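Packing firm is bringing in a robot arm. What happens to the rest of us?

Asked by Annunziata Leone, Drotdale

I work at a firm that packs board games, 13 of us on the bench. In July we were called into the canteen and shown Justix, the software that will run an arm doing what we do: pick up the coloured pieces, put them where they belong. So far it exists only on a screen. We were given stills from the simulation to take home, like a school photo.
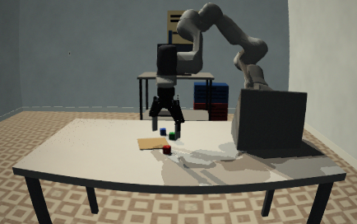
Justix simulation: arm, table, three cubes and the pad.

Management says no jobs will go, we will be "moved up the value chain". I have asked where the chain is kept. Has anyone been through this? What should we be asking now, before the thing is bolted down?

Remo Gatti

We had one at Vernance. Nobody was sacked. Two left and weren't replaced, so draw your own line there. I went from packing to minding the arm, which means standing next to it and being paid 524 a week to look worried. Less sore in the shoulders, I'll give it that. I do miss the talking.

Get these in writing: who clears a jam, who is trained to stop it, and whether your rate changes when your job title does. Mine changed three months after the title did, and only when I'd moaned to everybody including the van driver.

Also look at where it's going to stand. Ours took up the end of the bench where we used to sit, and it doesn't pass the biscuits.
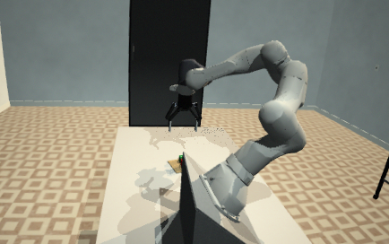

The simulated arm in front of the door. Ask about the real way out too.

Find out on which side of the real one you'll be working and how you get past it at five o'clock.

Corrado Marras

its fine, stop worrying. they said the same about the label machine

Lino Dal Bello

I set up lines like this at Russo, so weigh my opinion accordingly. A simulation is the cheapest time to complain. Changing a table on screen costs an afternoon; ours cost 2,000 to move once it was real, plus a door.

Ask to sit in while they test, and bring the awkward pieces. Your bench knows which ones stick together and which land on the wrong corner. 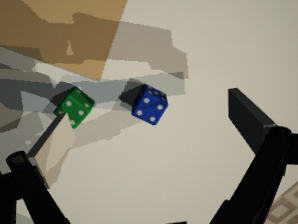
Green and blue dice between the open fingers, in simulation.

Dice are polite things to pick up. Ask what happens with a bent card or a bag that hasn't sealed. At our place the answer was "Sandra", and it took 6 weeks to get Sandra's extra work into her job description. Start that conversation before the arm arrives.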